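Living With an Olive Wall

I painted the living room in December, a month when no sane person opens a window. The color was olive-brown. The can had a fancier name for it, something to do with a monastery, but my sister-in-law Rochelle took one look and said "gravy," and that has been its name ever since.

I'd bought six sample pots before settling on it. Six little squares of brown on the wall, and I stood in front of them every evening like a man choosing a wine he can't afford. Bakari from next door came over, studied them with great patience and asked which one was the old color. The old color was white.

The first coat went on at nine at night, under a floor lamp, which I don't recommend. By lamplight it looked rich and bookish. By breakfast it looked like the inside of a tent. I gave it two more coats on the theory that commitment would help, and it did, a little. The patchiness went away and so did any chance of changing my mind cheaply.

What I've learned since is that a dark wall eats things. Small frames vanish on it. Lamps you thought were bright turn out to be decorative. You also start noticing floors, and an old wood floor next to a brown wall looks warmer than it has any right to.
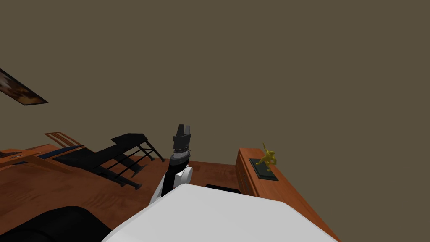
What I'd do differently

Buy the bigger brush. Paint one wall and live with it through a full week of bad weather before touching the others. Don't ask Rochelle.

I'm told the hallway could use some color too. There are already two sample pots on the stairs, both green, and I've hidden the receipt.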